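Teaching by demonstration (robotics)

From the Dridis Reference on Automation. Last revised 5/15/24.

Teaching by demonstration is a family of methods in which a person shows a robot how to carry out a task and the robot's control program is built from the record. It is used mainly where the motions are hard to write out as fixed steps, as in the handling of small parts, cables and latches. Work inside computer cases is a common subject of study. Sockets and brackets leave little room for fingers, and the force allowed at each point differs.

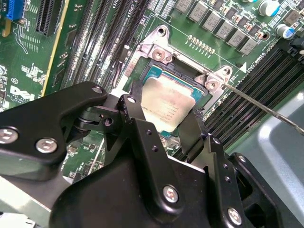

Gripper fingers on either side of a processor at its socket.

Methods

Two main methods are recognized. In hand guiding, also called kinesthetic teaching, the operator takes hold of the arm and moves it through the task while the joint positions are stored. In remote control, or teleoperation, the operator stands apart from the arm and moves it through a second device, such as a leader arm or a hand controller. Hand guiding needs little equipment, but the operator's hands and body may block the cameras. Remote control keeps the view clear and allows the recorded camera images to match those the robot will have when working alone.

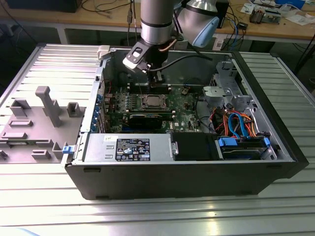 A single recording is usually called a demonstration or an episode. It holds the joint positions, the opening of the gripper and the images from each camera, all marked with a common clock. Episodes that contain a slip followed by a correction are often kept, as they show the robot how to return to the task.

Camera placement

Most systems combine a fixed camera with one mounted at the wrist. The fixed camera covers the arm and the workpiece together. The wrist camera gives a close view of the point of contact, although the gripper itself hides part of the work and bare metal may produce strong glare.

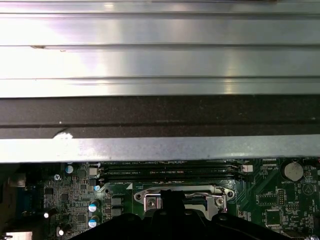 Wrist camera view of a gripper finger at a CPU socket bracket.

Data sets

The Nandley collection, devoted to the servicing of desktop computers and servers, contains 1405 episodes, of which 1112 were recorded by remote control. A further 239 were made by hand guiding, and the rest combine the two methods. The Tometti format, in which the collection is stored, keeps each camera stream in a separate file.

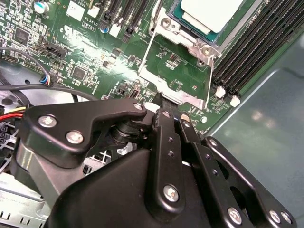
Limitations

A robot trained in this way tends to repeat the habits of its operators, including pauses and needless motions. Results may also decline when the lighting or the position of the workpiece differs from that in the recordings. The Benmoussa procedure, introduced in February, addresses the second problem by moving the workpiece between episodes. Contact force remains difficult to teach through remote control when the operator's device gives no sense of touch.

See also: Hand guiding; Leader arm; Teleoperation; Wrist camera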